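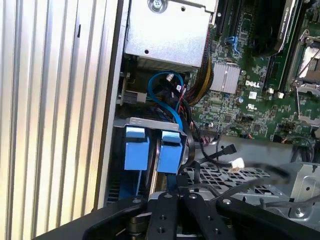 Trudodbridge robot to take old computers apart in public

TRUDODBRIDGE, Jul 19, 2024 – Jollell, the electronics recycler, will open its Trongate workshop to visitors next month for a live demonstration of Venter, a robot arm that dismantles retired desktop computers at a pace best described as thoughtful.

Visitors will stand behind a rail and watch the two-fingered gripper work inside an open tower, among the drive bays and the cables. A screen beside the rail carries the view from the camera at the robot's wrist, so people at the back will see as much of the motherboard as people at the front, and possibly more than they wanted.

"Computer makers spent years working out how to fit a lot of cable into a small steel box," said Leif Hafþórsson, workshop manager at Jollell. "We are now asking a robot to have an opinion about it."

The company took in 1,493 desktop machines between December and the end of June, almost all of them from offices and schools. Drives are pulled first, then memory, then boards. Venter currently handles drives and the simpler connectors. Ribbon cables remain a human specialty.

Ketill Oddsson, who programs the arm, will run each session and take questions. He asks that visitors not cheer until a part is in the tray. "It makes me nervous," he said. "The robot is fine."

There will be 3 sessions, each limited to 15 people and lasting a little under an hour. Admission is free. Closed shoes are required and safety glasses are provided, in one size. Visitors may bring up to 2 old desktop towers for recycling – please take the coffee mugs off the top first.

Places can be booked at the Trongate front desk or by calling the workshop during office hours. Press who would like time with the arm before the public sessions should ask for Leif Hafþórsson.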